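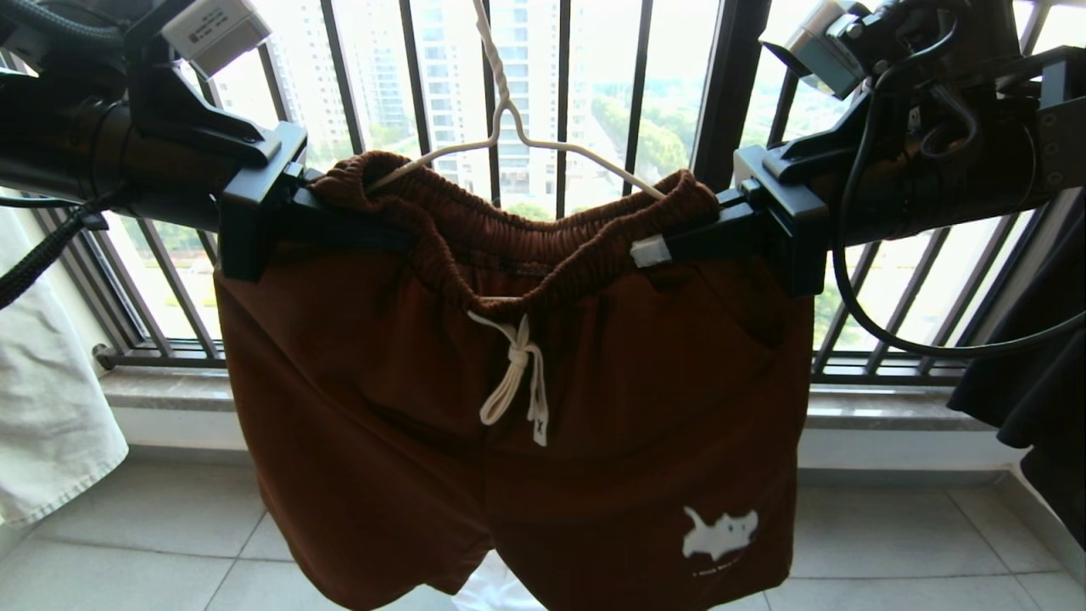
June 25, 2026. Long day on the hanger task, and I want to get it written up while I still remember which parts annoyed me and which parts I only thought annoyed me. We are now on the bottoms half of the Wurance set, and bottoms are a different animal from shirts. With a shirt the shoulders do a lot of the work for you - you get the hanger in and gravity more or less agrees with the plan. With the brown drawstring shorts there is only the elastic waistband, and both arms of the wire hanger have to end up tucked inside it while the grippers hold on at the two sides. The gathered part sags in the middle between the jaws, and I spent a good part of the morning learning to leave it alone. My habit is to pull outward until it looks neat, and I don't want the policy picking up my fussiness along with everything else.

Episode count stands at 3751 for the whole set, shirts included. The goal for shorts alone is 400 good ones before we retrain, and I would rather get there slowly than pad it out with near misses. Anything where a jaw lets go and regrabs still gets kept, but please mark it "recovery" in the log and not "good." I went back through the March batch over lunch and we were pretty loose about that, me included, so there is some relabeling to do on a quiet afternoon (if we ever get one).

A few things for whoever drives next. Grip the waistband at the sides and take a proper fold of fabric, more than feels necessary. A thin pinch looks lovely on the monitor and then creeps. Keep the drawstring bow out in front where the head camera can see it, as it is the best cue we have for which side is the front. I had been treating the cat print on the leg as the cue, and that's a bad idea, seeing that the plain pairs from Killard don't have anything printed on them at all. If we train on the cat we will get a robot that is very good at hanging up cats.

Light is the other thing. With the window straight behind the garment the background goes very bright and the fabric goes dark, and I used to stop and wait for it to calm down. I've decided to stop doing that. The Trelholm site has big windows too, and we may as well have the variety in the data now. Just write "bright" in the notes column so we can split it out later.

I reset the garment by hand between episodes and changed the starting pose every 12, which felt about right for keeping myself awake. The 2 second pause before the first motion is still in the Nghiêm recording script. I'd like it shorter, but the trimming step expects it, so leave it be until that's fixed.

Tomorrow: more of the dark pairs, then the long pants if my wrists allow. Also need to bend some of the wire hangers back into shape, they are getting tired.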